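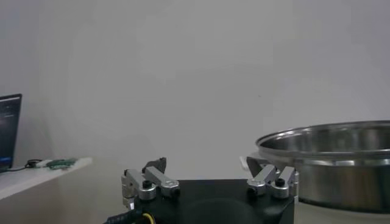

**Figure 1.** View from the wrist camera with the gripper open beside the steel pot. The pale handle is partly hidden behind the right fingertip.

## 4. Collecting the demonstrations

We collected everything in one room of our Hestville lab, and most of it was collected by two people: me and Nhàn Mạc. I'm mentioning that up front because who does the showing turns out to matter a lot in this kind of work, and I'd rather you know it now than find it in a footnote. Ysaline Vasseur did the labeling and never drove the arm, so she could look at our recordings without knowing what we'd been trying to do in them (this was her idea, and a good one).

### 4.1 Two ways of showing

We showed the robot each task in two ways. In the first, which we call *hand guiding*, you put the arm in its floppy mode, grab it above the wrist, and walk it through the motion. In the second, *remote driving*, you sit at a desk with the Jino controller and steer the arm while watching the wrist video. Same arm, same fingers, same pot.

I went in fairly sure that hand guiding would win. It feels great! You can sense the weight of the arm, you know where your own body is, and you can lean over and look at the handle from the side. Remote driving feels like parking a car through a mail slot. Figure 1 gives a fair idea of what the driver has to work with: lots of wall, the two fingertips, the rim of the pot, and a handle tucked partly behind the right fingertip. From that view it's hard to judge how far forward the fingers need to go, and my early remote recordings are full of little pauses where I'm plainly guessing.

But the guessing has an upside for the learner. When I guide by hand, I use things the camera doesn't have. I tilt my head, I look around the finger, and the recording ends up with a confident reach toward a handle the wrist camera can barely see. The policy then gets asked to copy a decision without the evidence for it. When I drive remotely, I'm stuck with the same view the policy will get, so if I need to back up and peek, the backing up goes into the recording too.

### 4.2 The pot task

The task is easy to say: approach the pot, close on the handle, lift, set it down again. We kept the pot empty throughout and moved it between 12 marked positions on the work surface. The order was shuffled before each session so that neither of us could settle into a groove.

Every recording starts with the gripper wide open. We tried letting people pick their own starting width and gave up on it quickly, as Nhàn likes a narrow approach and I don't, and the first policy we trained learned a wobbly average of the two of us.

The steel was a headache. The rim and the body both throw back light, and a person standing next to the arm shows up as a dark smear sliding across the side of the pot. In hand guiding there's always a person standing next to the arm. We worried that the policy would learn to follow the smear, so we had the guide wear a light gray coat and we held back one set of recordings with a different coat for testing.

### 4.3 What we kept

After throwing out the recordings with dropped video, we had 751 demonstrations. Ysaline then watched each one with the Drudetti labeling tool and marked the moment of first contact, the moment of lift, and any hesitation. She allowed up to 5 hesitation marks per recording; anything messier than that was set aside for the recovery study and isn't part of the main results.

We also dropped 11 recordings in which the right fingertip pushed the handle and turned the pot before the fingers closed. I argued for keeping these, I should say. A pot that swings a little is a perfectly ordinary thing in a kitchen, and a robot ought to cope with it. Nhàn's point was that neither of us had meant to do it, and that our corrections afterward were all over the place (mine especially). We went with her view for this paper, and the recordings are stored with the rest under a separate tag.

### 4.4 Practice and fatigue

Both of us practiced before recording, using the Fonseca warm-up routine, a short series of reaches to a foam block. I still got better during the study, mostly at remote driving, where I learned to come in a bit from the left and keep the handle in sight for longer. Sessions stopped at lunch. We tried one afternoon session in November and Ysaline's hesitation marks went up sharply for both drivers, so we left that session out and stuck to mornings from then on.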